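Minutes of the December meeting, Stougaard Street Community Garden
Held in the potting shed, 7 pm, doors left open for the breeze

Sólveig Hauksdóttir was in the chair and made everyone very welcome, particularly the new plot holders from the bottom row, who had come straight from watering and brought a sponge cake with them. Apologies had come in from the Karinus family, who are up the coast until after the holidays and asked that somebody please pick their beans.

Minutes of the last meeting

These were read and accepted, with one correction. The rosemary hedge was recorded as dying, and the people who look after it would like it known that it is only sulking, and has put on a good deal of new growth at the tap end.

Water

This took up the largest part of the evening, as it usually does at this time of year. The council's new watering hours were read out and there was quite a bit of muttering about the evening slot, which finishes before many of us are home from work and fed. After a long and good-natured talk we agreed to pair up, so that early risers water for the late workers on hot days, and the late workers return the favour by doing the compost turning, a job that can be done at any hour you can stand the smell. A sheet for pairing up is pinned inside the shed door. Please write clearly, as last summer we had two people watering the same zucchinis and a whole row of lettuces going without.

The drip line along the north fence has split again near the lemon tree. It was mended with tape, and the tape has done very well considering, but the chair felt that it was time for a proper joiner. Agreed to spend up to $30 on fittings. The old hose can be cut up for anybody who wants lengths of it for tree ties.

Mulch

We have been offered a load of pea straw by Camidard, the produce store out past the showground, at a kinder price than last year. The whole load comes to $400 delivered, and there was some discussion of whether we could get through that much before it went mouldy. Those who remembered the summer of the cracked beds thought we could get through it twice over. It was moved and carried that we order the load, and that it be tipped on the gravel and not on the path, where it blocked the wheelchair access last time. Our apologies again to everyone who had to go around by the lane that week.

Bring gloves and a barrow if you have one. Cold drinks will be in the esky, and the sponge cake maker has hinted at another cake.

Tomatoes

A short item that became a long one. Several plots have brown patches on the lower leaves, and there were as many opinions about it as there were people in the shed. The general feeling was that leaves should come off as soon as they mark, go into the bin and stay well away from the compost, and that we should all try to water at the roots even when we are in a hurry. Sólveig told us about her grandmother's tomatoes, grown in a glasshouse through an Icelandic summer with the sun hardly going down, and it was such a lovely story that we rather lost our place on the agenda.

Seed swap

The swap will go ahead in the shed after the holidays. Please label your envelopes with the name of the plant and the month you saved the seed, and add a note if it might have crossed with something next door. (We are all still eating the results of the mystery pumpkin, which was very handsome and tasted of nothing at all.)

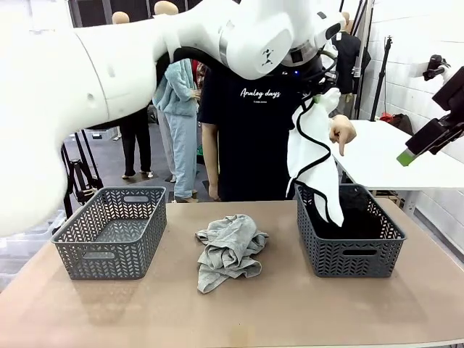 We would especially like more climbing beans, and flowers that the bees are fond of, because the jar of borage seed is down to its last spoonful. Anyone with spare envelopes could leave them on the shelf above the hand tools, well up out of reach of the mice.

Plots and waiting list

There are 14 households on the waiting list, and 5 plots have not been touched since the spring. It was agreed that a friendly note should go to each of those plot holders first, asking if they are well and if they would like a hand, before anybody talks about giving the plots away. Life gets busy and people fall ill, and a good many of us have let the couch grass win for a season. Where someone would be happy to share, we could introduce them to a household from the list and let the two of them work out the rest over a cuppa.

Other business

The Idance class from the hall next door has asked if they may sit under our grapevine in their break, and we said of course, so long as the gate is latched behind them.

The shed key with the blue ribbon is missing. Please check your coat pockets and the bottom of your baskets.

Thanks were given to everyone who repainted the bench. It has come up beautifully, in a colour we had all thought would be a mistake.

The meeting closed at 8.40 pm, and those who could stay had cake and picked the Karinus beans by torchlight.

3 comments
5 shares

Recent items
Minutes of the November meeting
How to join the waiting list
Saving bean seed at home
Summer watering hours
Recipe: green tomato pickle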